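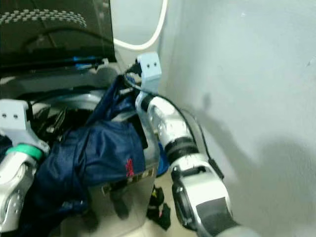

Lingyun Yin reckoned that laundry would be the last thing robots ever got the hang of, because no two heaps of clothes are ever the same. I'd have agreed with that on the train. By the time I was travelling home I was a good deal less sure!

The visit was to Plidach, who have been letting people in to watch their housework robot since December. I'd put my name down for the washing machine session (there was also one on tidying shelves, which filled up first) and I'm so glad I did. You get 30 minutes standing close by while the arms do their bit, and then you can ask whatever you like. I asked a lot.

What got me was how hard the ordinary stuff is. A top loader means reaching over the rim and down into the drum, and then the clothes come up in one big knot - sleeves round trouser legs, the way they always do. I do this every week without a thought. Watching two grippers at it, I started noticing my own hands, how I feel for an edge and give it a shake.

They call the control software Trilus, and the version we were shown had learned from 1494 practice runs with people guiding the arms. They want 2000 before they try it in a second home. I asked if towels were easier and got a very long answer, which boiled down to yes, until they get big.

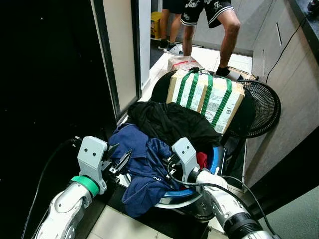
The basket end of the job has its own troubles. Clothes hang over the side, or two things come up when you only wanted one, and a soft heap changes shape every time you touch it. Somebody asked why they don't just use a special basket, and the reply was that people already own baskets - fair enough. I liked that they were happy to talk about what goes wrong, too. Socks, mainly.

I'd love to go back for the folding session in the spring. Booking is through Plidach directly, and do wear comfy shoes, as there's nowhere to sit.

Posted 13 Jan 2018

Print this post | E-mail this to a friend

This site uses cookies. By carrying on reading you agree to our use of them. OK | Find out more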